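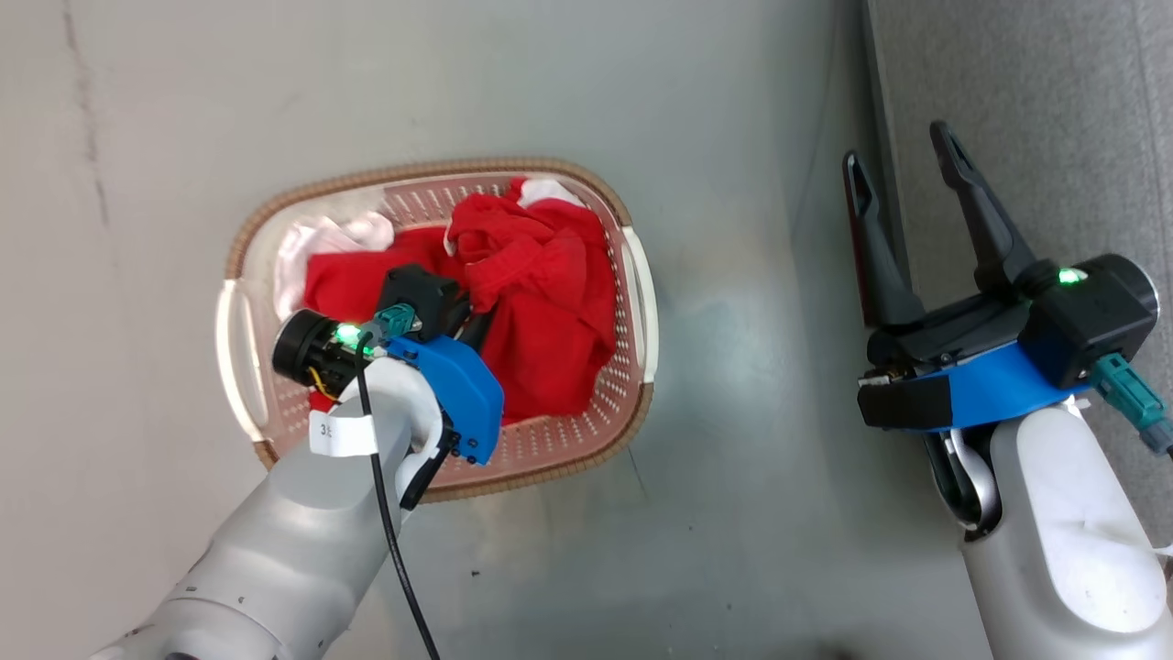 Red clothes in a laundry basket. The Minness kit laundry, Tornasbridge.

Progress report to the Ratanaporn Fund, for the period to Wednesday, March 13, 2024
Prepared by Tomos Mathias, Minness Kit Laundry

You asked for something shorter than last time. I have done my best.

The laundry has now washed, dried and returned 3,113 items of children's sports kit since your grant began. We serve 21 clubs and schools, against the 22 in our application. The missing one is Vurkell Juniors, who changed their colours to white in the autumn and have understandably gone quiet about sharing a service with everybody else's red.

Red remains the main subject of our working lives. Four of the larger clubs play in it, in four shades which their secretaries can tell apart and we can't. We have stopped sorting by eye and now go by the name tape, where there is one. Where there isn't, the garment goes in the basket marked Hopeful.
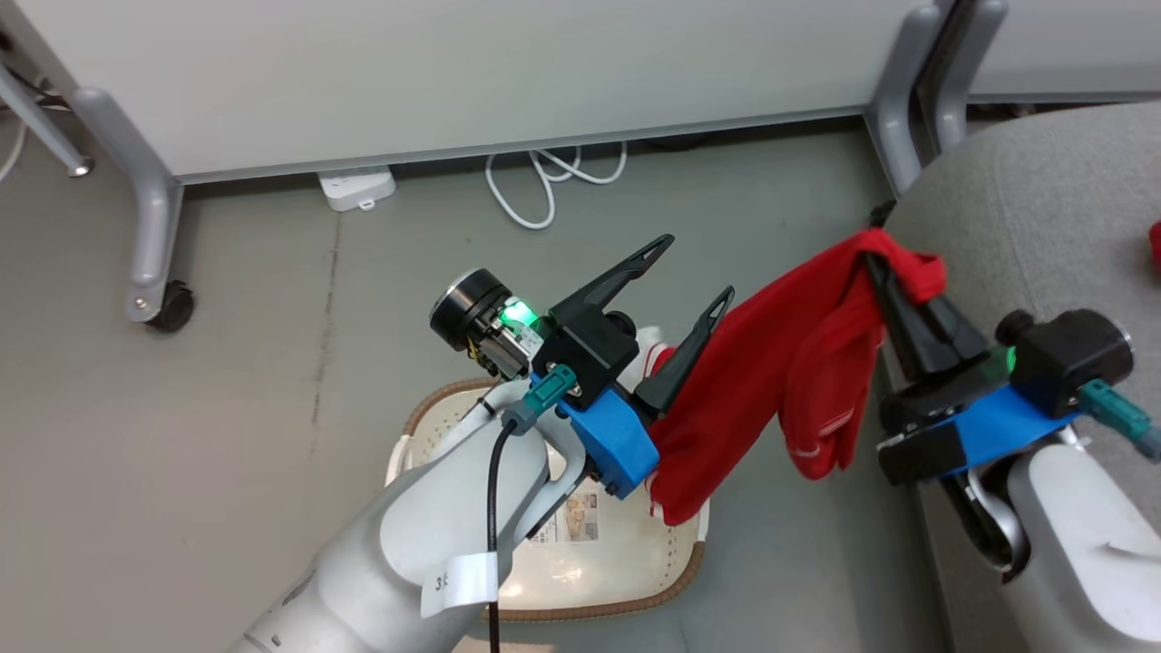 Sorting is still the slow part. Washing looks after itself, and drying only needs patience and a dry April, but every piece has to be lifted out, opened up, checked for tears and put with its own club. Tops are quick. Shorts and bottoms arrive inside out more often than not, usually with a sock in one leg, and the sock seldom belongs to the same child.

Repairs have gone better than planned. Elastic is the usual complaint - a waistband will survive a whole season of football and then give up in the tumble dryer. We now dry anything with a ribbed waist on the low setting, and replacements are down to 5 this quarter.
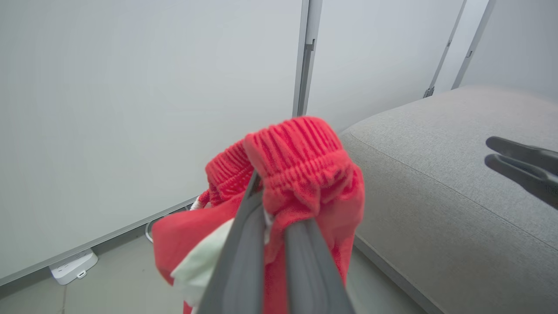

Photo: Minness Kit Laundry

Spending is within budget, apart from name tape, of which we have bought a frankly heroic amount. The overspend is covered by what we didn't need for baskets. The old ones have held up, so please read that line as a saving.

Still to do before the next report: agree a collection day with the two schools on the hill, replace the hose on the second machine, and find owners for the contents of Hopeful. Vurkell have been offered a whites-only wash on Fridays. They are thinking about it.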